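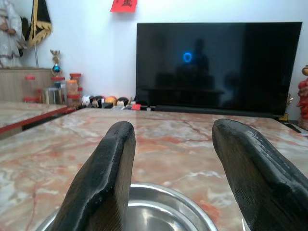

The Bowl on the Pink Table

Stories > Short Fiction > Rooms and Houses

Lesia Didenko had promised to come for one afternoon to help old Mr Harasym get his front room in order, and by the time the story begins she had been coming for most of a week, and had stopped bringing her own slippers home with her.

The trouble was the tables. Mr Harasym had two of them, both with marble tops, and he had carried them (or rather had them carried, by three strong lads from the Huvine warehouse who charged him extra for the stairs) all the way from the old house at Privell to the flat in Drultbridge. The taller one had the television on it. The lower one stood off to the left with its red edge, and people walked into it. His sister-in-law had walked into it twice on the same visit and had not been quite the same with him afterwards.

"One of them has to go," Lesia said, on the first day, with her sleeves rolled up.

"Certainly," said Mr Harasym. "Which one would you like to keep?"

He was like that. You could push at him all day and he would agree with you so pleasantly that it was only on the bus home you noticed that everything was where it had been that morning.

So she began with the bowl instead. It was a round stainless steel bowl, as plain as they come, and it sat on the tall table well out in front of the television, where in Lesia's opinion no bowl had any business to be. She picked it up and took it through to the kitchen and found it a place in the cupboard with the saucepans. When she came back from hanging up the tea towel he had fetched it out again, and was setting it down on the marble with great care, turning it a little one way and then the other as though it had a front.

"What goes in it?" she asked.

"Oh, well," he said, "that depends who's coming."

She let that pass, because there was the cabinet to do, the low wooden one over in the corner, and a whole drawer of letters to read through before anything could be thrown out. Mr Harasym wouldn't have a letter thrown out unread, even one from the gas people. They sat side by side and he read them aloud, doing the voices. There was a bill for 109 of something, the word had faded away, and they spent a very happy half hour guessing. Lesia said roof tiles. He thought pastries, for his daughter's wedding, and then he remembered that it had been a wet September and the marquee had leaked, and off he went, and it was dark before they had done a quarter of the drawer.

She did make some headway. She dusted the tall figure in its pale robes, starting at the hem and going up on a kitchen chair for the rest, while he held the chair and told her to mind the sleeves. She shook out the black flag with the gold fringe on the landing, and hung it back so that it fell at the slant he liked, and when she had got it wrong he was too polite to say so and merely stood looking at it with his head on one side until she tried again. She wiped the television, and the long thin black thing along the bottom of it, which she privately thought collected more fluff than any other object in Drultbridge.

The square of red paper on the wall above the television she did not touch. She had reached up for it, meaning to see whether it was straight, and he had said, "Ah, not that one, dear," in a different sort of voice, and she had taken her hand down again.

"My wife put that up," he said. "She stood on the lower table to do it. In her shoes! I said to her, you'll go through that marble, and she said it had stood up to my mother, it could stand up to her."

Lesia looked at the lower table. It had the same pinkish stone as the tall one, all cream and salmon, and she had always rather thought it looked like a good ham, though she would never have told him so.

"And the bowl?" she said.

"That was for the peas."

She waited. You had to wait, with Mr Harasym. He lowered himself into his chair and got his cushion where he wanted it.

They had bought the television with the money from the Privell apple trees, he said, when the last of the orchard was sold, and his wife had felt guilty about sitting down to it in the evenings with idle hands. So she shelled peas. When there weren't peas she did beans, or picked over the lentils, or sorted buttons for the church sale, always in that bowl, with the sound turned up because of the rattling. She once went through 2,000 buttons in a single winter, and knew the number because she wrote it on the lid of the tin. After she died he had tried watching with nothing in front of him, and he couldn't follow the plot of anything.

"So it stops there," he said. "It's company for the eyes."

Lesia thought about this for some time while she folded the duster, then folded it smaller. Then she went into the kitchen, where she had seen a bag of walnuts going to waste behind the flour, and she hunted out the crackers, and came back and tipped the whole lot into the bowl with a clatter that made him sit up.

They cracked walnuts until the late news. The film was about a ship, and neither of them cared much for the captain. She missed her bus, and the one after it, and he made up a bag of shelled nuts for her to take home and wrote the date on it in his careful hand, 5/2/22, as his wife had taught him to do with anything that might be kept.

As for the tables, she has measured them both, and there is a very good plan, drawn on the back of an envelope, for moving the lower one to the bedroom. Mr Harasym thinks it an excellent plan. He keeps it in the drawer with the letters, and when she comes at 6 to watch the serial she goes round the red edge without looking down.

More in Rooms and Houses
The Landing Light
A Chair for Aunt Petra
Two Kettles
What the Lodger Left in the Airing Cupboard
Curtains, Lined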